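Sunday, May 21, 2023

**Notebook entry, glaze and clay body workshop, Bassey building**
Entered by: Oluwaseun Uzor

## Purpose

To establish whether the Matard stoneware body can replace the present tableware body without a change to the firing schedule. The present body is to be discontinued by the supplier in October.

## Test pieces

Bars were pressed from a single bag of the Matard body and dried under plastic. Each bar was weighed at the leather-hard stage and again when bone dry. Bar 2 weighed 352 g bone dry and 240 mm was scribed on its face as the reference length before drying. The scribed line on bar 5 was damaged in handling and that bar is excluded from the shrinkage record.

Throwing properties were judged separately. The body is shorter than the present one and tears at the rim if the wall is pulled quickly. Bowls gave less trouble than cups, where the handle joints needed a wetter slip than our standard recipe.
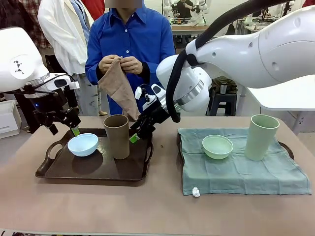
## Firing

The bisque load was placed in the Voltitz kiln. The controller log shows an unplanned hold at 617 °C, which ended when the program was restarted by hand. The cause has not been found. The thermocouple was replaced in the winter and should be checked again before any further test load is fired. Until then the bisque results are to be treated as provisional.

## Glaze

The Tovico satin white was mixed to the usual density and sieved twice. On the test tiles it went on evenly, with slight pinholing on the thicker half of tile C. The tiles are on the lower shelf, marked in iron oxide.

## Outstanding

- Repeat the bisque with a witness cone on each shelf.
- Measure absorption on the fired bars, omitting bar 5.
- Request the current data sheet for the Matard body. The copy in the binder lacks its second page.
- Write up the wetter joining slip and add it to the recipe cards.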